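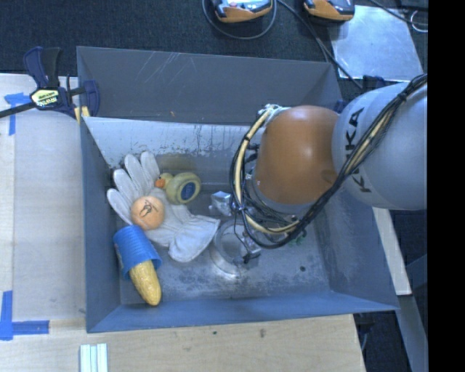
The department at Dulindale asks whether the segmentation stage may be omitted altogether, given that the planner already discards unreachable grasps.

That is the substance of the request put to me. Our bin-picking cell runs the Groltolico planner, version 4, on a KUKA arm. The bin is bare metal and the contents are mixed: a fabric glove, a ball, a rubber duck, a plastic cup with toy corn in it and a transparent container. Of 2372 logged planning calls, 37 returned a grasp pose below the bin floor. Guidance would be appreciated.
Posted by Dulindale Cell Support, 2020-06-02

Segmentation should be retained. Transparent items commonly produce missing or false depth, and the reflective floor adds to the difficulty. We recommend fitting the floor plane once with the bin empty, storing it, and rejecting any pose beneath it before the planner is called. Items which touch — a ball resting on a glove, for instance — should be given separate masks. The cable bundle should also be included in the collision model.
Posted by Hellström Integration Desk

Increase the planner timeout to 800 ms. This resolved a similar matter for us in February, although our bin was plastic.
Posted by Lasix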